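4. Puesta en marcha de la celda Quan en el simulador

Este capítulo describe la preparación de la celda simulada de escritorio, desde la carga del modelo del brazo hasta la comprobación de contactos. El capítulo 3 (instalación de Ronden) debe estar completado. Los pasos son válidos para el puesto de Skornasdale y para el de Nodport, salvo donde se indique.

Revisión: 8 de mayo de 2026. Redacción: Thoa Võ. Verificación: Cường Khương.

4.1 Requisitos previos

Antes de abrir la celda, compruebe lo siguiente:

– El paquete de modelos Quan está descomprimido en la carpeta de trabajo y no en la de descargas.
– La licencia de Ronden admite simulación con contactos. La licencia de solo visualización carga la celda, pero los objetos no responden.
– No hay otra sesión conectada al mismo controlador virtual.

PRECAUCIÓN: Desconecte el controlador físico de la red de simulación antes de continuar. Ronden no distingue entre un controlador virtual y uno real si ambos comparten dirección.

4.2 Carga del brazo y del pedestal

1. Abra Ronden y seleccione Archivo > Nueva celda > Vacía.
2. Importe el pedestal. Su origen está en el centro de la cara inferior; la cota Z debe quedar a cero respecto al suelo.
3. Importe el brazo y asígnele el pedestal como elemento padre. Si se asigna al suelo, la base no seguirá al pedestal cuando este se desplace.
4. Fije la base a la cara superior con la restricción Rígida. No utilice Apoyo – esta restricción permite un deslizamiento lento que solo se aprecia en simulaciones largas.
5. Importe el escritorio y acérquelo al pedestal hasta que la esquina derecha del tablero casi toque la esquina izquierda de este. Deje una holgura de 4 mm.
6. Iguale la altura del tablero a la de la cara superior del pedestal con Alinear > Caras superiores.
7. Guarde la celda con un nombre nuevo. La plantilla original es de solo lectura en Skornasdale, pero no en Nodport.

Nota: el botón rojo situado junto a la banda negra de la primera articulación forma parte de la malla visual. No está vinculado a ninguna señal de parada. La parada de la simulación se realiza desde la barra superior o con la tecla Esc.

4.3 Colocación de los objetos

El escritorio se entrega con un conjunto de objetos de tamaños muy distintos. El portátil abierto ocupa la zona izquierda cercana y actúa como obstáculo; los demás se reparten por la parte libre del tablero.

1. Cargue el conjunto desde Biblioteca > Escritorio.
2. Compruebe que el portátil tiene activada la opción Estático. Su malla de colisión consta de dos cajas, una para la base y otra para la pantalla.
3. Active Dinámico en los objetos restantes: el bote cilíndrico, la pieza plana gris oscuro, la figura de delfín, el teléfono y el objeto pequeño rojo y blanco.
4. Ejecute Asentar objetos. La operación deja caer cada pieza desde una altura mínima y se detiene cuando todas las velocidades bajan del umbral.
5. Anote la semilla que aparece en el panel Estado. Para reproducir la disposición de referencia, introduzca 218.

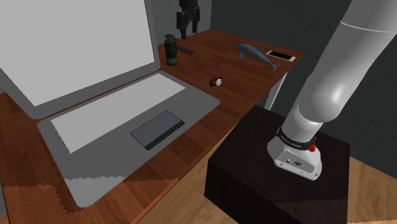 Si tras el asentamiento algún objeto queda parcialmente hundido en el tablero, reduzca el paso de integración a la mitad y repita la operación 4. El fallo afecta sobre todo a las piezas pequeñas y a las planas, cuya malla de colisión tiene poco espesor. La figura de delfín utiliza una descomposición convexa; si se sustituye por una envolvente única, las aletas dejan de intervenir en el contacto y la pieza rueda de forma incorrecta.

PRECAUCIÓN: No corrija la posición de un objeto hundido arrastrándolo con el ratón mientras la simulación está en marcha. La fuerza de separación puede expulsarlo de la celda y bloquear el registro.

4.4 Ajuste de sombras y apariencia

Con el perfil Rápido, las sombras sobre la base del portátil y el borde delantero de la madera presentan un contorno escalonado. El efecto es exclusivamente visual y no altera las colisiones. Para atenuarlo:

1. Abra Vista > Iluminación > Mapa de sombras.
2. Suba la resolución un nivel.
3. Si el borde sigue escalonado, reduzca el volumen cubierto por la luz principal hasta ajustarlo al escritorio y al pedestal.
4. Vuelva a generar la vista previa.

El teclado del portátil se representa como un rectángulo liso y la pantalla no muestra contenido. Ambos corresponden a la malla simplificada; no falta ninguna textura.

4.5 Comprobación de alcance y contactos

1. Lleve el brazo a la posición de reposo con Inicio > Reposo.
2. Limite la velocidad articular al 4 %.
3. Ejecute la rutina Barrido de mesa. El recorrido consta de 76 puntos y pasa por encima de todos los objetos dinámicos.
4. Observe el panel Colisiones. No debe registrarse ningún contacto entre el brazo y el escritorio, ni entre el brazo y la pantalla del portátil.
5. Si aparece el aviso 290 (distancia mínima rebasada), eleve el plano de seguridad y repita desde el paso 1.
6. Exporte el registro junto con la semilla y el archivo de la celda.

Nota: en Nodport el panel Colisiones está desactivado por defecto. Actívelo en Vista > Paneles antes de iniciar la rutina; los contactos anteriores a la activación no se recuperan.

La lista completa de avisos figura en el apéndice B. La calibración de la herramienta se trata en el capítulo 5, cuya versión actualizada se distribuirá en junio.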